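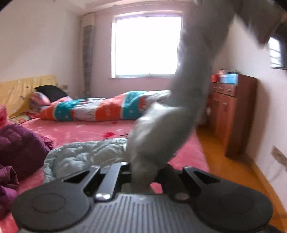 Why did the gripper let go?

People who sell robots like to say they will soon be tidying your bedroom. Maybe. Before you leave your socks on the floor and wait, you should hear what happened at a firm called Skomavow.

Skomavow wanted a gripper that could pick up clothes. A gripper is a robot's hand, but it has far less in it than yours. Often it has just two fingers, which squeeze together and open again. It was tested on jumpers, jackets and other soft things, and the firm said it was ready.

Then Vega Salcedo tried it 67 times with the same jumper. It dropped the jumper 40 times. That is more than half!

What was going wrong? Clothes are awkward. A brick stays brick-shaped when you lift it, but a jumper sags, stretches and swings about. When the gripper moved fast, the jumper swung out to one side and tugged on the fingers. The pads slid on the fluff, and down it went.

The worse fault was that the gripper didn't notice. It could tell that its fingers were closed, so it decided it was holding something. It carried on to the drawer with nothing in its hand and "put away" a lump of air. You would never do that, because your skin tells you when a thing is slipping.

The firm's first answer was to squeeze harder. Holger Ekström, who checks machines for safety, didn't like that one bit. A hand that squeezes hard enough to hold any jumper might also squeeze a thumb – yours, perhaps. He sent it back.

The second answer was slower arms and softer pads. In the next test it dropped the jumper 6 times. Better, but would you let it carry your hamster?

So when somebody tells you a robot can do a job, ask them two things. How many times did you try it? And what does it do when it gets it wrong?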